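How a Robot Learns to Pick Up a Box
Science pages for ages 9 to 12

Picking up a plastic box is easy for you. You look at it, you reach out, and your fingers close at the right moment. You don't have to think about how hard to squeeze. For a robot, every part of that job has to be worked out, and researchers are still looking for the best way to do it.

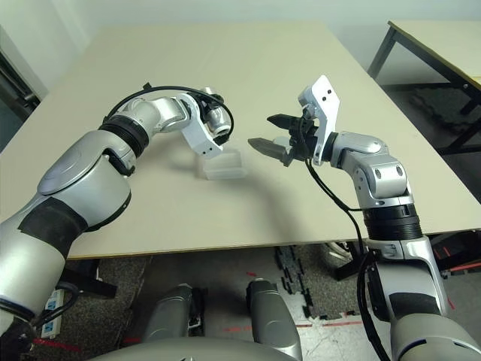

At the Krawczyk Lab in Tutville, researchers wanted to find out whether a robot with two arms could learn this kind of job by copying people. They started in September. The method they used is called learning from demonstration. A demonstration is when you show someone how to do a thing instead of telling them.

Why not just give the robot instructions?

You could try. You might write, "Move the hand forward. Move it down. Close the fingers. Lift." That works if the box is always in exactly the same spot. Many factory robots work this way, and they are very good at it. The parts they handle arrive in the same place every time.

A table in a home or a school is different. The box might be near the edge today and in the middle tomorrow. It might be turned sideways. If the robot only knows one list of moves, it will close its fingers on air. You would need a new list for every place the box could be, and nobody has time to write all of those.

Showing the robot what to do

So the researchers showed it. A person held a pair of controls, one for each hand. When the person moved a hand, the robot's arm on that side moved too. The person used the arms to reach for a box, hold it and put it down again. While this was going on, a computer saved two kinds of information many times each second:

What the robot's cameras saw.
Where each joint of each arm was.

A joint is a place where an arm can bend or turn. Your elbow is a joint, and so is your wrist. Robot arms have joints too, with motors to move them.

One full try, from start to finish, is called an episode. The team recorded 2000 episodes. The box was put in a different place each time, so the robot would not see the same thing over and over.

Finding the pattern

Next came the training. Training a robot is done on a computer, and the arms don't have to move at all. The computer runs a program called a model. The model looks at a camera picture from one of the episodes and guesses how the arms should move next. Then it compares its guess with what the person really did.

At first the guesses are bad. Each time, the program changes itself a little so that the next guess will be closer. It does this again and again, through all of the episodes. After enough practice, the model can look at a new picture and make a sensible guess about it. It has not memorized one list of moves. It has found a pattern that links what the cameras see to what the arms should do.

What about see-through things?

Clear plastic is hard for robots. Some cameras measure how far away things are by sending out light and catching it when it bounces back. Light can go straight through clear plastic or bounce off in an odd direction, and then the measurement comes out wrong. The robot may think the box is lower than it is, or miss it completely.

People have trouble with clear objects too. Have you ever reached for a glass and bumped it? We use small clues, such as the bright line along an edge or a faint shadow. A model can learn to use clues like these if it has been given enough pictures that contain them.

Testing it fairly

After training, the researchers had to find out how well the robot could do on its own. They wanted the test to be fair, so they made some rules before they began. No one could touch the controls. The box had to be in places that were not used in the training. A try counted as a success only if the robot lifted the box and set it down without dropping it.

The robot made 70 tries and failed at 13 of them. The other 57 were successes. In most of the failed tries, the fingers closed a little too soon and pushed the box away.

The team then did the test again with a model that had been trained on only a small part of the episodes. That model failed much more often. This told them that the number of demonstrations matters. It did not tell them how many would be enough. They will need more tests to answer that.

Does it work somewhere else?

A result is stronger if other people can get it too. Two more labs, one in Clalham and one in Gullby, plan to repeat the test with their own tables and their own lights. If the robot does well there, the method probably works in many rooms. If it does badly, the model may have learned something about the room in Tutville that it should have ignored, such as the color of the table.

Try it yourself

You need a friend, a scarf and a plastic cup.

1. Sit at a table and cover your eyes with the scarf.
2. Ask your friend to put the cup somewhere on the table.
3. Your friend tells you how to move your hand, using only the words left, right, forward, back, down and close.
4. Pick up the cup. Do this 4 times, with the cup in a new place each time.
5. Take off the scarf and do it again by looking.

Which way was faster? How many words did your friend need?

Words to know

Demonstration: showing how something is done.
Episode: one recorded try, from start to finish.
Gripper: the part at the end of a robot arm that holds things.
Joint: a place where an arm bends or turns.
Model: a computer program that has learned a pattern from many recordings.

Page last updated December 19, 2022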